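Search this site: Enter keywords Go

Budget for the Boring Half

I run the numbers for a small shop in Granstead that builds software for kitchen and home-care robots, and every March I sit down with a spreadsheet and try to guess what we'll need for the year. I used to start with the robot. Everybody does! You get the glossy PDF from the sales rep, you see those two lovely white arms, and before lunch you've moved money out of three other lines to make room for it.

I don't start there anymore, and I think you shouldn't either. Start with simulation, and give it a real line of its own (not the crumbs under "software, misc.").

Our first year we quoted a two-armed unit from Kastik, and the quote was fine, very thorough, shipping and everything. What the quote didn't have was the spare gripper fingers, the floor we had to level, the insurance rider, or the 800 dollars we spent on a used refrigerator and getting it up the stairs. Then a second refrigerator, once we found out the first one's door opened the wrong way for our test. I still have both. If anybody in Granstead wants a refrigerator, please write to me.

In simulation you can swap the refrigerator before your coffee's done. You can make it purple. You can hang a picture on the wall, move the sofa, change the floor, and run the whole thing again with the arms a little farther apart. We do this all day long now, and I'd happily show it to anyone who signs checks.

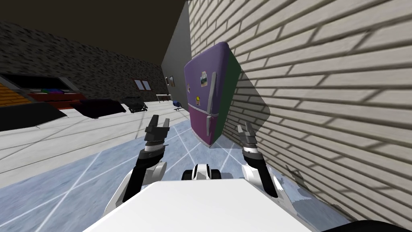
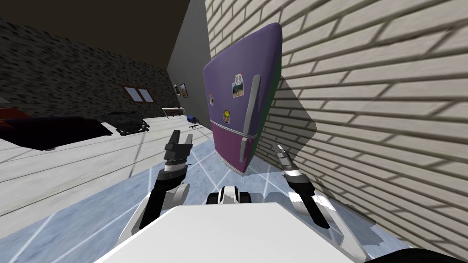 Reaching for the refrigerator, the left gripper open.
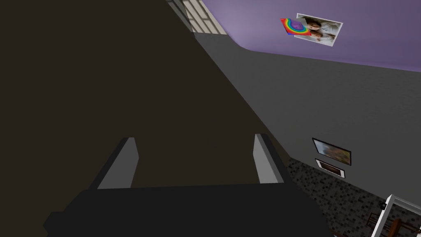

Now, the usual complaint is that simulated time is "free," so why budget for it? Oh, I wish. We rent our compute through Avram, and the bill last month was $1,059, for a team of 3. Somebody has to build the rooms, too, and fix them when a cabinet door swings through a wall, and that somebody has a salary and would like a decent monitor. If you write down zero for all of this you'll spend it anyway, and you'll spend it in a panic.

My other gripe is timing. People buy the arm in the first quarter and hire the person who can use it in the third. So it sits under a sheet for half a year while the warranty runs down! I did exactly this with our Fekumura base, and I walked past that sheet every morning feeling a little sick. Hire first, rent compute second, and sign for hardware when your people are complaining that they've run out of things to learn without it. They'll complain, believe me, mine started in week five.

I'm not against hardware. You do need the real thing in the end, because a simulated handle never sticks and never has jam on it. I just want the order changed, and I want a cushion. We hold back some 2,000 dollars for parts we haven't thought of yet, and I get teased for how vague that line is, and every single year it's gone by summer (cables, mostly, and one very expensive bolt).

So if your planning meeting is coming up, ask whoever brought the glossy PDF what the first month looks like, day by day, with names next to it. If the answer is mostly unpacking, keep your pen in your pocket a while longer.

41 shares | 3 comments

toolcrib_dad
The sheet! Ours was a tarp. Same idea. We're a welding shop and the arm waited seven months for a fixture.

mapleandmain
I'd push back on hiring first. Good people won't join if there's no machine to play with. We lost two candidates that way.

benchtop22
Does the refrigerator that opens the wrong way still work? Asking seriously, I have a truck.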